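Apr 21, 2021

Drawer task for the Nedeck set, wearing the wrist mounts and thumb modules. Cables and chargers, picked out of and put back into the white drawer under the desk. The Gbeho policy still does badly on anything that tangles, so we want far more of this than we have. Total before this session was 1,642 clips, of which 804 passed the Vulten check.
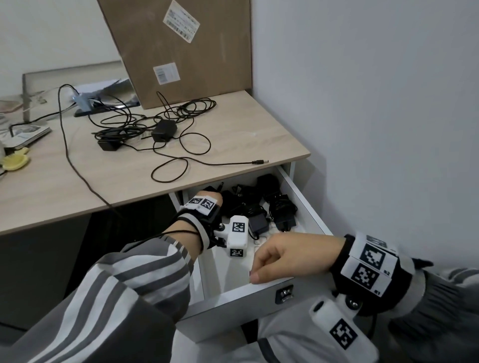 Main cause of rejects in January was markers lost when a wrist rolled inwards. Going slower helps a bit. Keep the backs of the hands up when reaching to the rear of the drawer, even if it feels awkward.

Plan is 12 takes per arrangement, four arrangements, then stop and look at the tracks before doing more. Don't tidy between takes. Patis wants the mess left as it falls, and the sorted starts were too easy anyway.

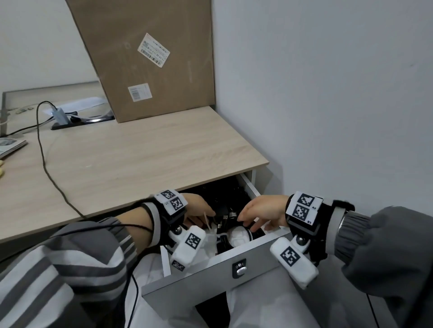 Drawer task, both hands in the cables.

To do: check thumb module screws, re-run calibration on the left side, write down which adapters go with which take. Ask Patis about clip length.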